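Skokura Support – Playback and Subtitles
Ticket status: Resolved
Reported by: Ngan-ling Yu
Assigned to: Arif Ginting
Title affected: Drivunham (animated series), season 2

Issue
English subtitles run ahead of the voice track from episode 3 onward. The offset is small at the cold open and grows after the title sequence. By the closing credits the text is around 11 seconds early. Season 1 plays correctly on the same account.

Steps already tried by customer
Signed out and back in. Cleared app cache. Switched audio from 5.1 to stereo. Same result on the TV app and in a desktop browser.

Log

Ginting, 9:40 – Reproduced on the TV app, build 165. Not reproduced on the French or Korean subtitle tracks. The dub and the video are in sync with each other, so the fault is in the English text file only.

Ginting, 10:15 – Compared the file against the delivery from Govindasamy, the subtitle vendor. Episodes 1 and 2 were timed to the streaming cut. Episode 3 onward was timed to the broadcast cut, which has a shorter title sequence and trims several scenes with the demon narrator. That accounts for the drift.
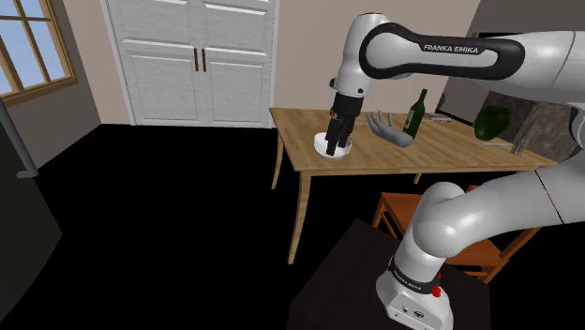 Attachment 1 – robot arm over a white bowl

Ginting, 14:20 – Retimed English files received and loaded through Asero. Checked the first line after the titles and the last line before credits on each episode. All match.

Yu, Saturday – Episodes 3 to 5 are fine now. The forced subtitles for the goblin song in episode 6 are still missing.

Ginting – Opened as a new ticket under Forced Narrative. Closing this one.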